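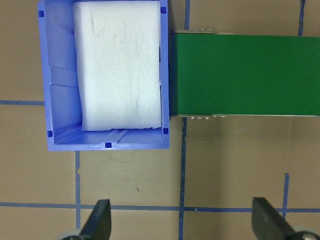 # Two Arms, One Belt: The Sorting Project at Araya Technical College

Each July, the automation students of Araya Technical College present a working cell to the engineering faculty. The assignment changes from year to year, but the terms remain the same. The cell must handle real parts, it must be built from equipment already in the department's possession, and the students must be able to explain every decision they have made. The present class was asked to move push buttons and emergency-stop buttons from one end of a short conveyor to the other and place them in a bin without damage.

The project carries the name Sallis, after the street on which the college's first workshop stood. It counts toward the final grade in the second-year course and occupies most of the spring and early summer terms. Students work in three groups, responsible for motion, vision and the table itself. The last of these is the least sought after at the beginning of the year and tends to be the busiest by the end.

The table is covered in brown kraft paper and marked with a grid of blue tape. The grid gives the students a common language. A part that has been set down badly can be reported by its square, and a bin that has been nudged can be returned to its place before the next run. The class voted early on to lay the tape by hand, and the department raised no objection to lines that wander a little.

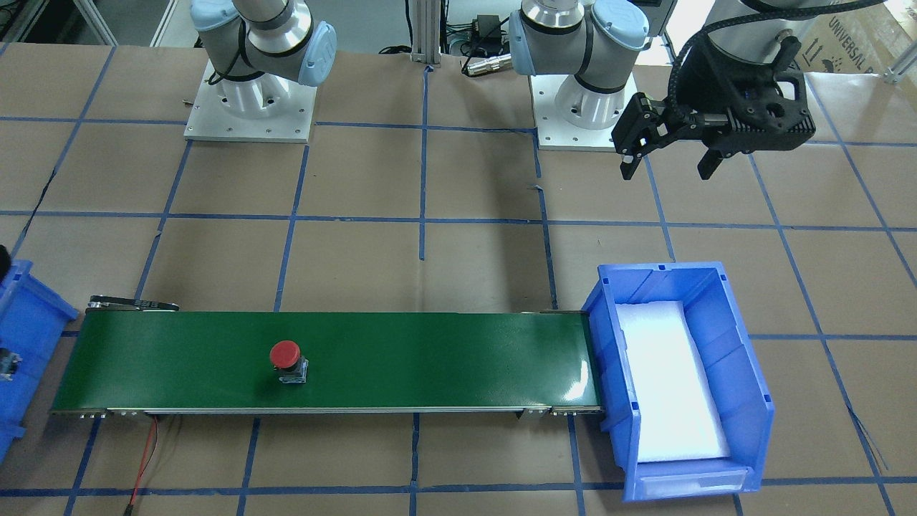 Much of the first term was given to the question of reach. With two arms mounted side by side behind the conveyor, the students had to decide where the responsibility of one ended and that of the other began. Their first plan allowed both arms to work anywhere along the belt. It was abandoned after the motion group found that each arm spent a large part of its time waiting for the other to withdraw. Under the revised plan, one arm attends to the loading end and the other to the delivery end, and the belt is treated as neutral ground between them.

The bins proved more troublesome than expected. Parts placed on bare plastic tended to slide and come to rest on their sides, where the grippers could not easily take hold of them again. Several linings were tested, among them felt and folded cardboard, before the class settled on white foam. The foam was cut by hand from packing material that the college's supplier, Brorkine, had left in the storeroom, and its edges were never trimmed to a perfect fit.

By the midpoint of the project the class had logged 1509 attempted transfers. Each attempt is entered in a shared record with the type of part, the arm used and the outcome. The faculty places considerable weight on this record. Students are marked on the quality of their notes as well as on the performance of the cell, and a failed transfer with a clear account of its cause earns full credit.
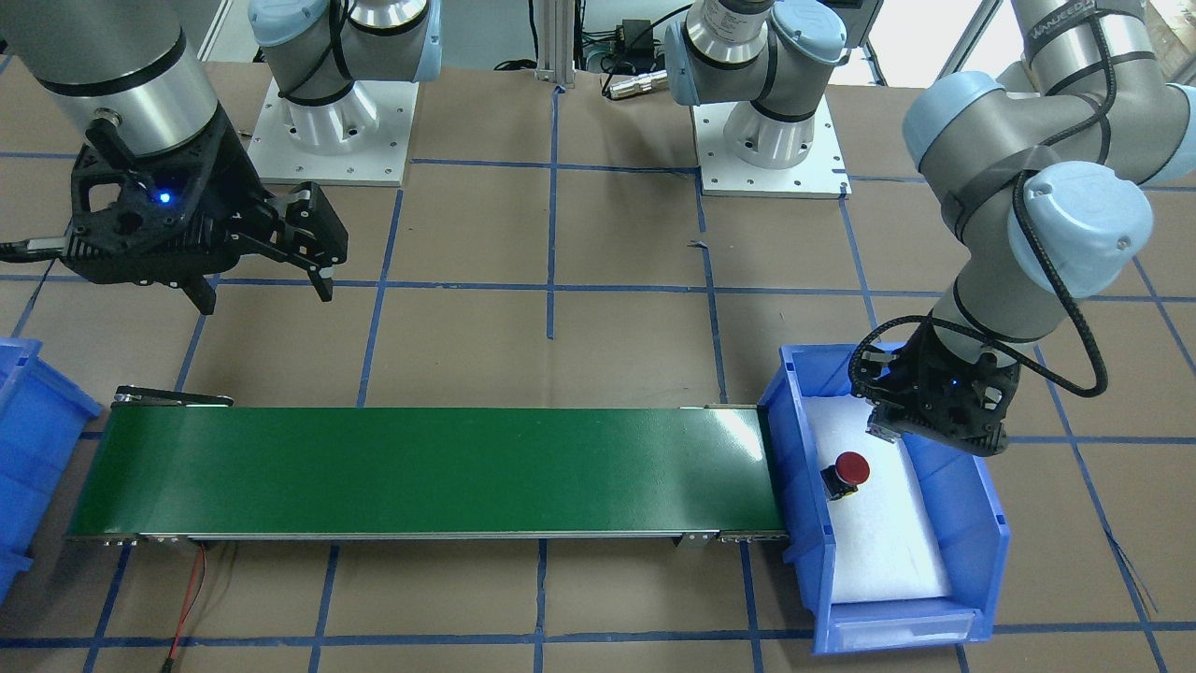 The emergency-stop buttons were chosen for their shape. A domed cap on a narrower body offers the gripper two very different surfaces, and the class was divided for several weeks over which of them to use. Gripping the body gives a firmer hold, but the approach must be lower and more exact. Gripping the cap is more forgiving on the way down and less so on release. The final program permits either, depending on how the part is lying when the arm arrives.

Camera placement was the other matter of long discussion. A view from beside the table shows the whole belt, while a view from the wrist shows the part in the last moments before contact, when the arm itself may hide it from any other angle. The vision group uses both, and wrote its own procedure for checking one against the other at the start of each session. The procedure takes patience, and the students have asked that a shorter version be prepared for next year's class.
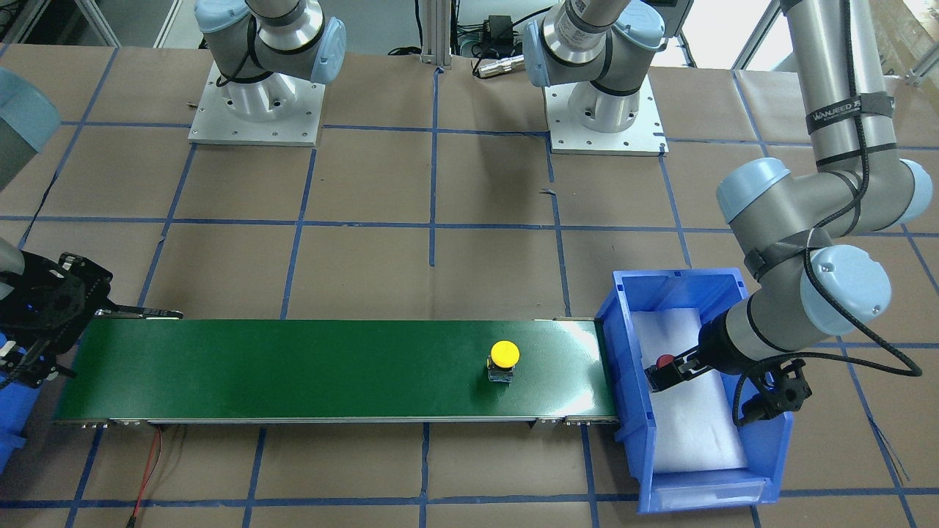 Mixed loads were introduced in the final weeks. Parts of different colors and sizes are presented in no set order, and the cell must deal with each as it comes. The yellow push buttons, being smaller in the hand than the students had allowed for, required a change to the closing distance of the gripper and a slower approach. A further 570 transfers were recorded under these conditions. The class set itself a target of 100 consecutive transfers without a dropped part, and the attempt was still in progress when this issue went to press.

Preparations have also begun for the regional student meeting at Follell, where the Sallis cell will be shown alongside entries from neighboring colleges. Travel presents its own difficulties. The arms must be unbolted, packed and remounted, and the grid must be laid afresh on a table the students have not yet seen. The table group has drawn up a full-size paper template for the purpose and has practiced with it twice in the college gymnasium.

Visitors may observe the cell in the automation laboratory on open afternoons during the summer term. Requests should be made through the department office, and school parties are asked to allow one hour for the demonstration and the discussion with students that follows.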